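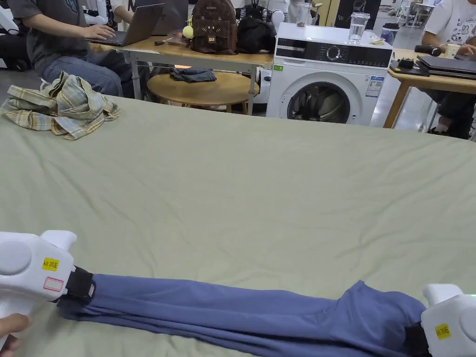
Chutney season starts in August in my kitchen, and I sell nearly all of it in December, so for four months the jars have to live somewhere in a two-bedroom flat. Most of what follows I learned by getting it wrong. The first year I kept them in the bedroom, standing straight on the floorboards, and every lorry that went past set the whole lot chinking like a milk float. Now I tuck soft things between the rows. Old clothes are perfect for this, anything long that you can get down to a narrow strip like the blue-violet one stretched along that green sheet. Lay a strip between one row of jars and the next, and another along the side by the wall. You'll want it washed without fabric softener, mind, or you get a whiff of spring meadow every time you fetch a jar of plum.

Right, the jars themselves. I buy mine in one go in the summer, when the suppliers aren't run off their feet, and I buy lids separately from the same place so the threads match. I had a bad time with some Brotumov lids that looked right, felt right and went on crooked one time in ten. If you're going to mix makes, fill one with hot water, screw the lid down and lay it on its side in the sink for an hour before you trust it with anything you've spent an afternoon stirring.

Wash them in hot soapy water, rinse, and dry them in a low oven on a tray. Don't stack them. Don't put a tea towel on them to keep the dust off either, it only leaves fluff on the rims. I time it so the jars and the chutney are both hot when they meet. Cold glass and boiling chutney is how I lost a very nice batch of spiced pear, plus a pair of slippers.

My basic plum takes 700 g of sugar to a big pan, and I weigh the sugar the night before. It sounds fussy but the onions always take longer than you think, and by then you're in no mood to find the bag is half empty. While you're at it, tie your whole spices in a bit of muslin and leave the string long enough to hang over the side of the pan. Tie it to the handle if your handle stays cool. Mine doesn't, so I peg it to the spoon rest.

To tell when it's done, drag a wooden spoon across the bottom of the pan. If the gap stays open for a second or two before it fills, turn off the heat. If liquid rushes straight in, give it another ten minutes and open a window! The vinegar gets into everything. I shut the bedroom door and take my coat off its hook in the hall, and I still once went to a christening smelling of pickled onions (Nkechi Omoregie, whose baby it was, was very nice about it).

A wide funnel is worth its drawer space. Mine is a Rotach, bought second-hand, and the only thing wrong with it is that ginger gets stuck in the neck. A chopstick sorts that out. Fill to within a centimetre of the top, run a clean knife round the inside to let the air up, wipe the rim with kitchen paper dipped in boiled water, then lid on straight away.

Labels next. Please don't label warm jars. The glue goes soft and the label slides down like a sock. I leave mine overnight and stick them on in the morning with the radio on. Write the batch on the base as well, in marker pen, the moment the jar is cool enough to pick up -- apple and pear look exactly the same once they've gone brown. My labels say the flavour, the ingredients with the allergens in bold, the date made and my name and address. If you're selling any, even a few at the school gate, ring your council first and ask what they need from you. Mine were friendly and it took one phone call.

I keep a notebook for the money, a plain one with a hard cover. Last year I made 251 jars and sold 647 pounds' worth before I'd paid for sugar, vinegar and glass, and I'd have had no idea where it all went if I hadn't written it down the same day. Receipts go in an envelope stuck inside the back cover. I tried an app called Flusier for a bit and I'm sure it's very good, but my hands are sticky from August onwards and the phone wouldn't have it.

On storage, chutney wants somewhere cool and dark, and it wants to be left alone for at least six weeks. Under the bed suits me. The airing cupboard doesn't suit anybody, so don't be tempted. Put the oldest at the front and, when you add a new batch, pull the others forward first. I draw a little plan of what's where and tape it to the inside of the wardrobe door, or I end up on my stomach with a torch looking for the one row of green tomato.

For carrying them to a market, I use wine boxes with the cardboard dividers left in. Supermarkets will often give you them if you ask. Two jars go in each slot, one on top of the other, with a circle of cardboard in between. Don't fill a box you can't lift! Twelve big jars is my limit, and I turn up with 60 or so small ones in a shopping trolley as well, they sell best to people who've come by bus.

Tasters: crackers go soft outdoors in December, so keep the packet shut in a tin and put out a few at a time. Cubes of cheese on sticks hold up better. Take a damp cloth in a sandwich bag, a second damp cloth for when the first one is disgusting, and more change than you think. Onyekachi Fashola has the stall next to mine and sells Amadi honey cake, and we mind each other's tables for loo breaks. Worth making friends early in the day.

Leftover jars in January I give away or cook with. A big spoonful in a sausage casserole is lovely, and the very dark plum goes into gravy. Anything with a lid that's popped up goes in the bin, no matter how good it looks.

And give the pan a boil with water and a spoonful of bicarb before you put it away for the year. Let it cool, scrape with something wooden, then do it again if there's still a brown ring. Mine usually needs three goes.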